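Siltdale water rebate blows past its first-year goal
15 Jan 2022

Siltdale's toilet rebate has had a terrific first year. The town set out to help replace 2,000 old, thirsty toilets by the end of December, and when the water office added up the paperwork last week the number came to 3,677. That's a huge result for a town this size, and the people who put it together are thrilled.

"We thought we'd be begging people to sign up," said Trevor Caron, who manages conservation programs for the Siltdale Water District. "By the second month we had run out of forms at the front desk and had to print more in black and white."

The rebate is simple, and that seems to be a big part of why it took off. Residents swap an older toilet for a low-flow one, mail in the receipt with a one-page form, and get a credit on their next water bill. Renters can apply too, as long as the owner of the building signs the form. There is no inspection for single homes, though the district does visit apartment buildings before it approves a group request.

Those group requests made a real difference! The Kiiskinen Apartments on the north side replaced every toilet in the complex over the summer, building by building, and the Drester Mill lofts followed in the fall. Caron said a large building can change more in two weeks than a whole neighborhood of houses does in a season, and it is usually easier to schedule, with one plumber and one delivery truck.

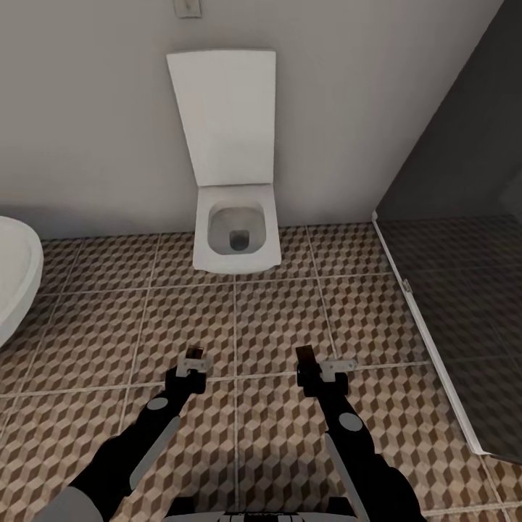

Older homes have been the trickier part. Many houses near the river went up before the town had a plumbing code to speak of, and drains turn up in odd places. The district put together a short guide on how to measure from the wall to the floor bolts before buying anything, and it's well worth reading — the most common phone call last year came from people who had bought a toilet that didn't fit. The guide is free at the water office and at both library branches.

Another nice surprise was the number of people who caught leaks along the way. The district mails a packet of dye tablets to everyone who asks about the rebate. Drop one in the tank, wait a while without flushing, and look for color in the bowl. Plenty of residents found they only needed a new flapper, a cheap part that goes in with no tools at all, and they skipped the rebate and fixed the toilet they had. Caron counts those as wins even though they don't show up in the total.

The old toilets have been put to good use as well. Gradarer, the gravel yard out on the county road, has been crushing the porcelain and mixing it into base material for paths. A stretch of the walking trail behind the ball fields was rebuilt with it in the fall, and it drains beautifully. Seats, lids and metal parts have to come off first, so please do that at home before you haul anything over. The yard takes drop-offs from Siltdale addresses at no charge.

So what's next? The rebate continues this year with the same credit and nearly the same rules. The one change is for group requests, which now need to come in before any work begins. Last year the district let a few of them slide and ended up with a stack of receipts it could not match to apartments.

The district is also adding a class in March on basic bathroom repairs, covering flappers, fill valves, shutoff valves and how to reset a toilet that rocks. It's held in the back room of the water office and there is space for 20 people. As of this week 11 spots were taken, so don't wait too long if you'd like one. Bring a flashlight and a photo of the inside of your tank.

Sign-up is at the front desk or by phone during regular office hours. Rebate forms for the new year are out now, and receipts dated in December can still be turned in through the end of the month.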